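Subject: Re: [stondimell-users] Gripper width jumps when the fingers are nearly closed

Hello everyone, and thank you for the careful write-up on the width problem.
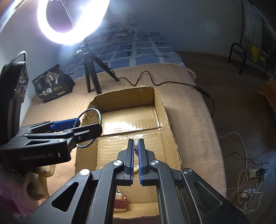 1. The earlier message

> We replayed 27 episodes through the Esik width estimator
> over the weekend and the same thing shows up in most of
> them. While the fingers are wide open the estimate is
> smooth. Once the gap gets small, it flips back and forth
> between "closed" and "a few millimeters open," and the
> planner treats every flip as a new grasp. Raising the
> smoothing window to 20 frames hides it but makes the
> release late. Is this a tracking problem or are we
> misreading the config? We are on the July build.

2. What I think is going on

You are not misreading the config, so please put your mind at rest there. I spent most of Saturday on this with a big pot of coffee and I'm fairly sure the trouble is in how Esik picks out the two blue pads. It does a color threshold first and then looks for two separate blobs. With the fingers apart that works nicely. With only a sliver of gap between them the two blobs merge for a frame or two, the code falls back to its "one blob means closed" rule, and then they split again and you get your jump.

There is a second thing, and I missed it myself for a good while. In two-handed work the other gripper has a blue pad too, and when it reaches in from the left Esik will happily take that pad as one of its pair. Anything else blue can do the same if it's big enough. Checked bedding is a lovely test case, and so is a bright ring light, which pushes the auto exposure around and shifts the pad color enough to fall outside the default range.

3. What to try

First, set the search region in the Esik config to the lower center, where your own fingers are. The default is the whole picture, a leftover from the days when we only supported one arm. I should have changed it long ago and I'm sorry.

Second, turn on the linkage check. The silver pivot screws at the base of the two fingers make good landmarks, and they stay apart when the pads touch. If the pad blobs merge, Esik can use the distance between those screws instead. You will need to run the calibration script again, but it only wants one slow open and close, so it's not much of a chore.

Third, put the smoothing window back down to 7. I would much prefer a slightly wiggly estimate to a late release, and the Bumov planner has its own hysteresis on grasp events anyway (look for grasp_hold in the planner settings - the docs page is a bit buried).

4. Small objects

One caution about thin or small items held right between the pads. A cream-colored thing in the gap doesn't pass the blue threshold, so the blobs usually stay separate and the width looks fine. A wire ring is harder, especially a green and blue one, and I don't have a good answer for it yet. For those I've been labeling the grasp by hand in the Xue viewer, and it goes faster than you would think once you learn the keyboard shortcuts.

I ran the new settings on a set of over 200 episodes of my own and the false grasps mostly went away. The ones left over were nearly all wire items. The patch for the default region is on the dev branch if you would like to try it before the next release, and if you still see flips, please send me the width log along with your config file, and tell me which exposure mode you use.

Warmly, and with thanks again for the patience,
the Esik maintainer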